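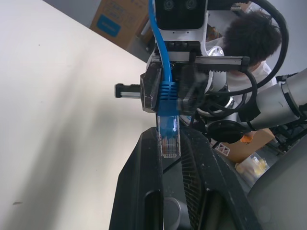

Wetano Patch Cables, Blue

Item 3533
Booted, clear plugs both ends. Straight through wiring. In stock, ships from the Trolia warehouse.

Lengths
3 ft, 7 ft, 12 ft, 25 ft, 55 ft. Longer than that, buy the bulk box and crimp your own. Bulk box is on the Cotosen page, not this one.

Packs
Singles, or bag of 36 (3 ft and 7 ft only). Bags are one length, we don't mix. Please stop asking Mervin to mix them.

Boots
Ribbed, same blue as the jacket. Bit stiff out of the bag. If your switch is packed tight and you can't get a fingernail in to the latch, get the bootless ones, same price, item number on the Wong sheet.

Colors
Blue only for now. Gray is back ordered. Yellow discontinued, a few 7 ft left, call first. Red was due in April, didnt show up, will update when we know.

Not for outdoors. Not for burial. Jacket is plain PVC so no plenum spaces either, your inspector will fail it. Ask for the plenum version, costs more, longer wait.

Returns
30 days, unopened bag. Cut ties = opened. Bad cable is different, send it back any time in the first year and we swap it. Put the order number in the box, not just on the outside, labels get torn off.

Orders and quotes: Nathalie Penner, front desk
Stock and back orders: Mervin Desjardins, warehouse

Prices on this page good from June 2018 untill the next list comes out. School and county accounts, log in first or you'll see the wrong price.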